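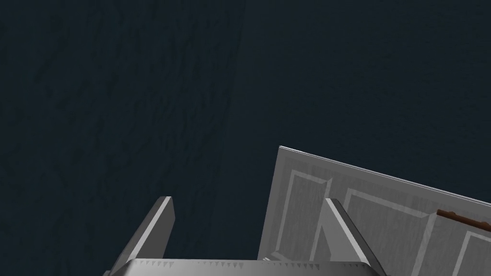 **Will the Onov gripper kit fit a home-built arm?**

Any arm with a flat wrist plate at least 40 mm across will take it, and if yours is a funny shape I can cut you an adapter for a bit extra.

## Onov two-finger gripper kit

G'day, I'm Tatu Mrema and I build these in the shared workshop at Istbridge, mostly in the evenings once the bandsaw has gone quiet. The Onov started as a gripper for my own arm at home (I wanted something that could pull a kitchen drawer open without chewing up the front of it) and then a couple of people at the next bench asked for one, so now there's a kit!

You get two tapered metal fingers, the palm, the motor, a little driver board and a bag of screws with more in it than you need. Everything is cut and drilled. You'll want hex keys, threadlock and a clear bit of bench, and the first build is a comfortable arvo's work.

### The specs

- Opening, fingertip to fingertip: 100 mm
- Mass with motor: 145 g for each finger assembly, palm extra
- Screws to do up: 11
- Finger tips: rounded and angled in
- Colour: plain metallic grey - I don't paint them

### Try it in the simulator first

The kit comes with a model file for the Zallar simulator, and I really do recommend mucking about in there before you pick up a hex key. My test setup is a pale grey cabinet front with raised moulding and a slim brown handle, and you look out from the wrist over the open fingers. I set the panel on a slant on purpose. Lining up on a handle that's dead square is easy, and my own kitchen isn't that generous.

Ruxandra Matei wrote the drawer-pull routine and it's included. Start with the fingers wide open, match the wrist to the slope of the handle, then creep in. If the approach looks wrong, back right off and go again; nudging sideways up close is how I bent my first set of fingers (on the real one, sadly).

### Fitting it

Bolt the palm to the wrist plate before the fingers go on. Run the motor lead down the back of the arm and leave a loop at the elbow. Kocabaş wrist plates have their holes in a slightly odd spot, so tell me if that's what you've got and I'll drill the palm to match - no charge for that one.

### Updated December 18, 2023

The new driver board is in all kits now. If you bought one in August, yours has the old board and needs the older firmware, which is still in the download folder. Spare fingers are sold in pairs. Pick-up from the Istbridge workshop is fine, just message me before you drive over.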